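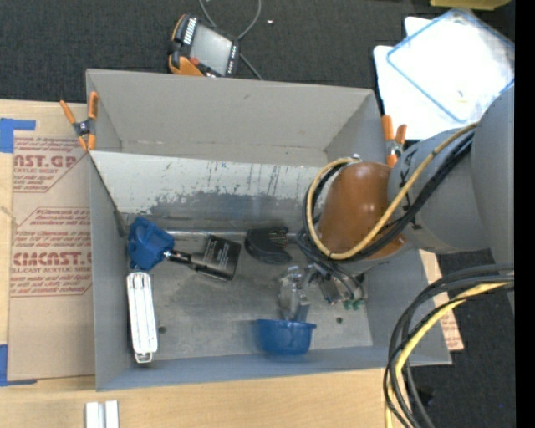

A robot arm positioned above a blue cup-shaped container in the sorting bin at Flistuneo's returns facility.

Flistuneo has extended the use of robotic picking to a second work area at its returns facility, the company said in a notice to employees and customers in March. The change affects the mixed-item section, where small goods sent back by retailers are separated before inspection.

The section handles returned articles that arrive without packaging and in no fixed order. Until this year, all of them were lifted out of bins by hand and placed on one of several inspection trays. Under the new arrangement, a robot arm takes items from an open gray bin at each of 2 stations, and employees inspect, grade and label what it delivers.

According to the notice, the mixed-item section received 539 articles on a typical day shift during the trial period. Of these, 192 were still picked by hand, either because the arm did not obtain a secure grip or because an employee chose to remove the item first. The company expects the number of hand picks to fall but has not set a target.

"The purpose of the trial was to find out which items should remain with our people," said Kavitha Acharya, director of operations. "Curved pieces, cups and small housings do not behave alike when they are lying against one another in a bin. We now have a clear record of where the equipment performs well and where it does not."

The arms were supplied and installed by Nerier, which will also provide maintenance under a service agreement. Inspection software is provided by Muvance and was already in use elsewhere in the building. Neither agreement required an expansion of the facility.

Changes to duties

Employees formerly assigned to picking have been moved to inspection, station supervision or the repair bench. The company stated that no positions were eliminated as a result of the trial and that hourly rates for transferred employees will not be reduced. A new classification, station attendant, carries a higher rate and is open to all employees of the section who complete the required training.

Station attendants are responsible for starting and stopping the arm, clearing items it cannot lift, and recording each stoppage. Training takes place during paid hours and includes instruction on the handheld control unit, safe entry to the work area and lockout procedures. Thu Đinh, who supervises the day shift, conducted the first course.

"Reaching into a bin several hundred times a shift is hard on the shoulder and wrist, and people had been raising that with us for a long time," Đinh said. "The attendants now spend more of the day standing at a screen or walking between stations. That brings its own questions, and we are adjusting the schedule so that no one stays in one role for a full shift."

Employee representatives have asked for further discussion of the pace of work at the inspection trays. Ritu Thakur, who represents employees of the section, said that the arm delivers items at a steady rate and that inspectors have less freedom to pause than they did when a coworker was picking beside them. In response, the company has installed a hold button at every inspection position and confirmed that its use will not be counted in individual performance records.

Ms. Thakur also requested that records of stoppages be shared with the section each month. The company has agreed to post them on the notice board outside the break room, beginning with the current period.

Review and next steps

An outside review of the new stations will be carried out by the consulting firm Ó Riain. It will cover noise, lighting, walking distances and the height of the inspection trays. Bindu Amin, manager of health and safety, will coordinate the review and receive comments from employees on all shifts.

The night shift will continue to pick by hand until the review has been completed. Customers with returns in process do not need to take any action, and delivery addresses and receiving hours remain the same.

Questions about training or the station attendant classification may be directed to Tia Horrocks in the personnel office.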